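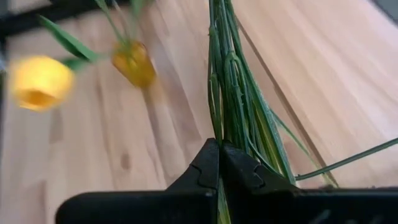
Cleaning cloudy glass vases, the quick way

Got asked again so writing it down properly. Works on the white crusty stuff (limescale) and the green ring. Won't fix scratched glass or the foggy kind you get from years of dishwashers, sorry.

You need:
white vinegar, 500 ml
warm water, 500 ml
baking soda
uncooked rice
bottle brush, I use the skinny Stosesum one
old towel for the sink

1. Towel in the sink first. Wet glass is slippery.
2. Rinse out any gunk. Old leaves, slime, all of it.
3. Vinegar and water in, up past the line. That's 1000 ml total, tall vase might need more. Leave 25 minutes. Really bad ones, overnight.
4. Pour out half. Handful of rice in, hand over the top, swirl. Dont shake hard.
5. Tip out through a strainer. No rice down the drain, ask me how I know.
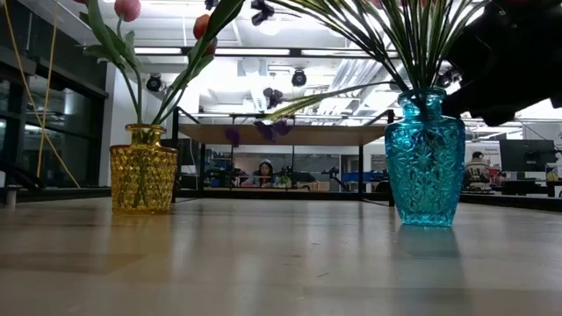 Stavley, 2020-02-21

Update. Tried this on patterned glass. The rice does nothing for the outside, grooves hold on to dirt. Make a paste, baking soda and a bit of water, old toothbrush, small circles. Rinse twice or it dries chalky.

Narrow necks: brush wont fit? Denture tablet, warm water, go do something else for a hour. Hoi-yan Tam swears by two tablets. One was fine for me.

Painted or gilded glass, skip the vinegar. Dish soap and a soft cloth only.

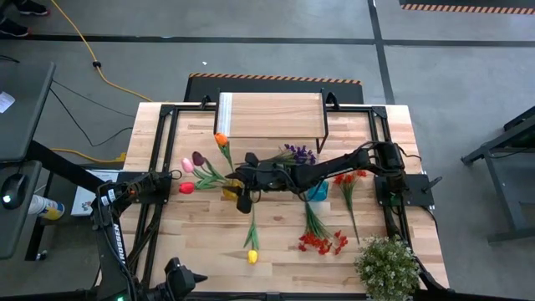
Drying. Upside down on a rack, tilted a little so air gets in. Not flat on the counter or you trap the steam and get spots. Lint free cloth for the outside.

Keeping it clean: change the water every other day, strip any leaves below the waterline. Fake stems too, take them out and wipe them, dust sticks to the inside of the glass.

Will do decanters in April, same idea but fussier.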